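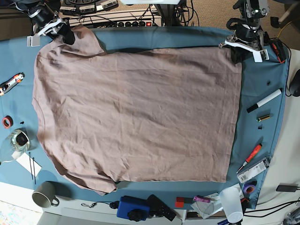 The Gramitz Folding Cloth is a plain table cover for people who fold a lot of laundry and would like a better place to do it than the bed or the arm of the couch. You put it on whatever table you already own, smooth it out once, and leave it there for as long as the laundry lasts (at our house that is most of the evening). It comes in teal, and we have stuck with that color through every batch we've made, mainly for the sake of shirts like the dusty pink one spread out on it, where you can follow the outline of the fabric all the way along and find the sleeve bunched up at the lower corner before you start folding over it. On a pale tabletop I used to miss that kind of thing about every other shirt, and then wonder why the finished pile leaned.

We started making these for ourselves. I had an old dining table with a very slick top, and every time I pulled one side of a T-shirt straight the other side came along for the ride. I tried a bath towel, which was too thick and made its own wrinkles, and then a bed sheet folded in half, which slid off onto the floor along with everything on it. The first Gramitz was cut to fit that one table and was, I have to say, a little crooked. The ones we sell now are straight, and they are sewn by Gonzalo Bravo in the back half of our shop, on a machine he won't let me touch.

The surface is matte, with just enough texture that a T-shirt stays where you lay it but still slides when you mean it to. It isn't padded. People do ask for padding, and we tried a padded one for a while, but your hand sinks in a bit when you press a fold down, and the fold comes out soft. A flat cloth on a firm table gives you a nicer edge. It does mean that a really rough table will be felt through it, so if yours has deep grooves, lay an old sheet underneath first.

What you get

One Gramitz Folding Cloth, teal
Length: 86 inches
Width: standard table width, with a little to hang over the front and back
6 corner and edge ties, already sewn on
A cotton storage bag
A card with washing instructions

It fits most tables that seat four to eight. On a shorter table you can let the extra hang at one end or fold it under, and either way is fine. I fold mine under. The ties go around the table legs, or around nothing at all if your table is heavy and you are gentle. 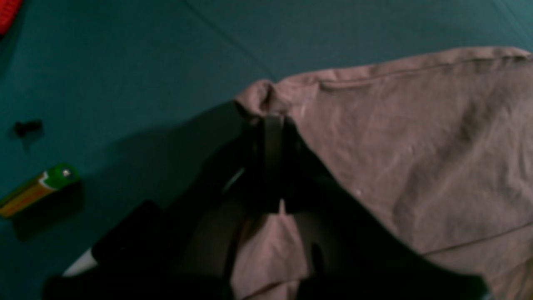 Will the cloth leave lint on my clothes?

It sheds a little before its first wash and very little after that. Wash it once by itself in cold water before you use it, and hang it to dry. After that a quick shake outdoors before each laundry day is plenty. What you'll mostly find on it is lint from the clothes themselves, and a lint roller or a damp hand picks that up.

How to use it

Start with the cloth as smooth as you can get it. It will arrive with crease lines from being packed, and those relax over a few days. You can iron it on low if they bother you, on the back.

Lay the shirt down front side to the cloth, take hold of it at two corners, and draw it gently apart before you let go. Most of the small wrinkles in a soft knit shirt will ease with that one pull and a couple of passes of the palm. The stubborn ones won't, and you have my permission to leave them. Then find the seams. A hem that has flipped over itself is easier to fix at this point than later, when it is three layers down in the middle of a neat little package.

Fold one side in, fold the sleeve back on itself, do the other side to match, and bring the bottom up to the collar. If you like a smaller package for a drawer, go once more. Towels I do at the other end of the table, so the two piles never get mixed, and socks I do last — or not at all, some weeks.

Large shirts are where the extra table room pays off. You can spread one out completely and still have somewhere to put the finished pile. My husband's shirts used to hang off the ironing board on three sides. 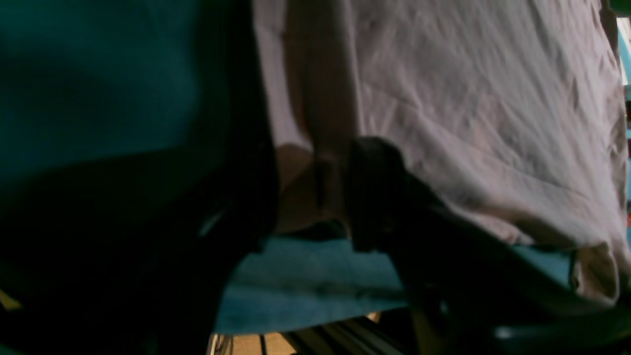
Macarena Villanueva wrote to us in November to say that she had bought hers for folding and ended up using it for sorting, with the whole basket tipped out at one end and everything pulled across by type. She said the soft, thin tops were the ones she noticed most, as they used to crumple back up on her bare table while she was reaching for the next thing. She also asked us to make a longer one. We are thinking about it, though Gonzalo would need a longer cutting table first.

Care

Machine wash cold with similar colors. No bleach and no fabric softener, please. Softener makes the surface slippery, and then you're back to where I was with the dining table. Hang to dry or tumble on low. The color may soften a shade over the first few washes and then settles.

Don't use it as an ironing surface. It will take a cool iron on its own creases but it isn't made for steam or high heat, and the finish on your table underneath certainly isn't.

If you pull a tie loose, send the cloth back to us and we'll sew it on again at no charge. Put a note in with your name and address. We have one here at the moment without a note, so if you're missing a Gramitz, do call.

Ordering

We make these in small batches of 100, and when a batch is gone the next one takes a little while. Orders placed while a batch is in stock leave the shop within 11 days. Gift wrapping is available and is just brown paper and string. Returns are accepted on unwashed cloths, in the bag they came in, with the card if you still have it.

The Endow basket and the Heydari drying rack are sold separately and can go in the same shipment. Choose "ship together" at checkout.

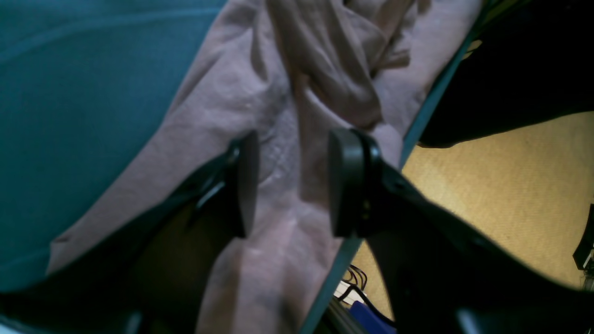

Casimira's desk is no more, so write to me instead:

Casimiro Cantero

Nulum Home Goods. Page updated 30 May 2024. Thin and very soft fabrics come up in our mail more than anything else, so a word on those. Work slowly, let the piece settle on the cloth before you straighten it, and gather it loosely into thirds if it won't hold a proper fold. Rolled is fine too.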